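Operators wanted for tableware gripper trials

Fetari is looking for patient, steady-handed people to join our manipulation bench and help us compare gripper fingers on things that are easy to chip and hard to hold. You don't need an engineering degree, and if you've worked in a kitchen, a pottery studio or a repair shop we'd be especially pleased to hear from you.

The current round is all about crockery. We set out bowls, saucers, cups and spoons, and our operators guide the arms through stacking and clearing them while the wrist cameras record.

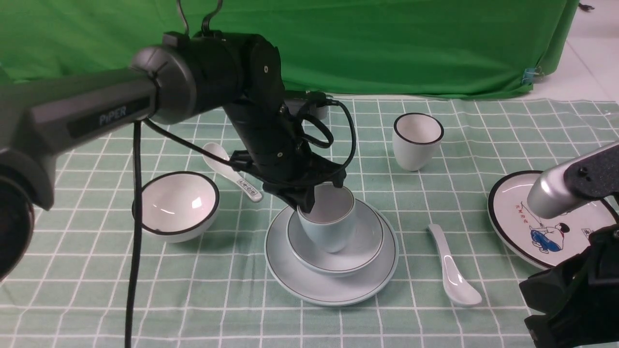

PiPER arm with a cup in its gripper, above a bowl and saucer.

You would be trying two finger sets, the smooth Clastero and the ridged Lotent, and telling us (in plain words, please, we do read every note) which one you trusted and when you stopped trusting it. Spoons get more complaints than anything else, so there is plenty of time set aside for them.
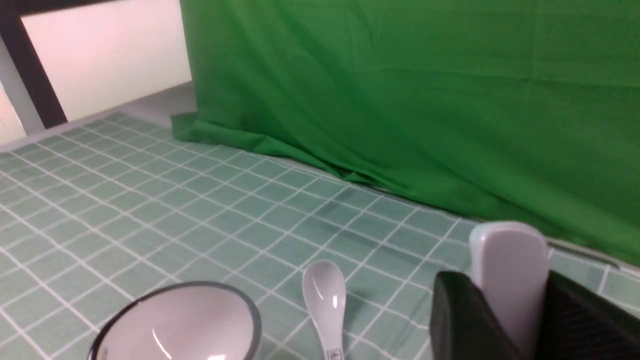 Wrist camera view, with a pale, round-topped piece held upright between the fingers.

So far we have logged 1059 attempts and we'd like to reach 1636 before the study closes. Glossy glazes and bright reflections are a particular interest of ours, and you'll be asked to compare what the camera shows you with what you can see from your chair.

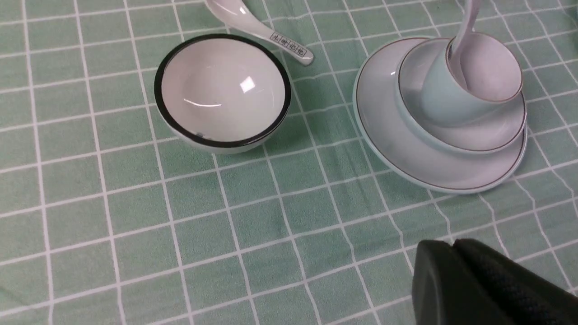
Black-rimmed bowl on the left, stacked dishes with cup and spoon on the right.

Sessions run for two hours at our Aitken Street workshop, with a proper tea break in the middle, and we ask everyone to commit to 5 of them. Training is paid at the same rate as the sessions themselves.
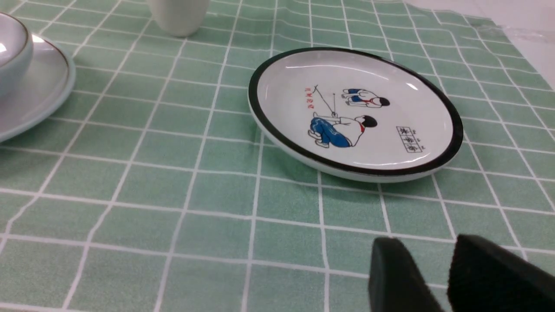
We have 29 places to fill, and left-handed operators are very welcome, as we've had far too few. To apply, send a few lines about yourself to Zainab Mohammed at the workshop by August 25, 2024, and mention any times you can't manage. Glasses are fine. Long sleeves will need rolling up.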